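Branditley School of Building Design
Interior Surfaces and Wayfinding
Handout 4: Corridors and Circulation Space

A corridor is measured by its clear width, taken at the narrowest point between finished surfaces. Stone facing, rails and wall panels all reduce this figure. Students frequently measure from the structural drawing and overstate the result. In the Furnenness survey the difference came to 39 mm on one side.

Wall finish also affects how people find their way. A change of material or color at the end of a passage gives the walker a point to aim for and makes the distance easier to judge. 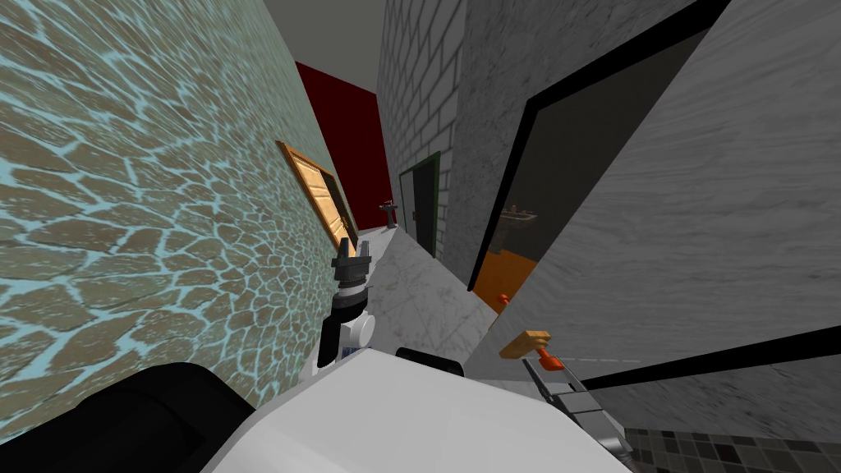

Long passages with one finish throughout are harder to remember. At the Vatomell clinic, 142 visitors were asked to retrace their route from the entrance, and most errors occurred where two similar corridors met. Signs added in September reduced the errors but did not remove them.

Required reading: Ko, chapter 4, through page 80. Students should bring a scaled plan of one corridor, with finishes marked on both sides.

Plans are due Dec 13, 2024, at the start of class.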